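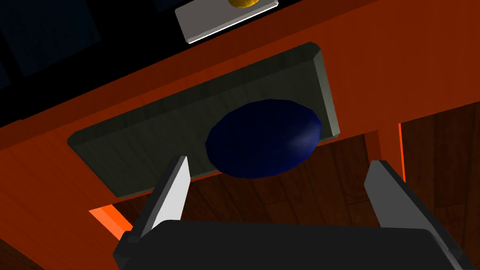 Re: [nastel-fans] Gandcombe set list?

On March 16, 2024, a list member wrote:
> Does anyone know if Nastel played all of Sirnen at Gandcombe
> last August, or only the first side? The review I found
> stops after four songs.

Hello, and what a nice thing to find in my inbox! I was there, up in row 40 with a terrible cold, and yes, they played the whole album in order, plus "Đàm" as the encore (the long version, with the organ part I'd been hoping for all year).

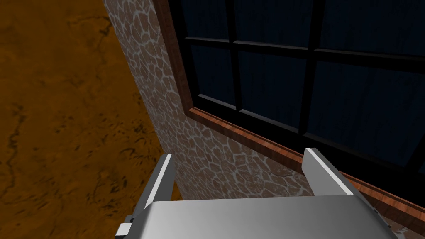 The award talk afterward puzzled me a little, I must say, as I thought the second side was far stronger than the single everyone voted for. It's a quiet, shut-in sort of record, and when I play it I think of a window in a stone wall, like the one here, with the evening coming on behind it. My sister says it's only the reverb.
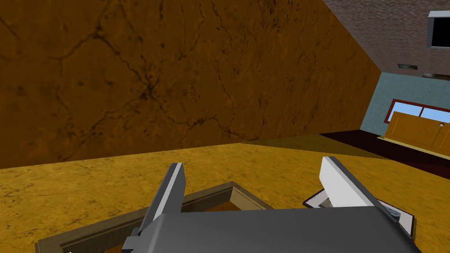 Open wooden drawer, from above

I do have the program somewhere, all 89 pages of it, and I'll gladly type up the song order once I find it. Did anybody stay for the late set?

Warmly,
a longtime lurker in the cheap seats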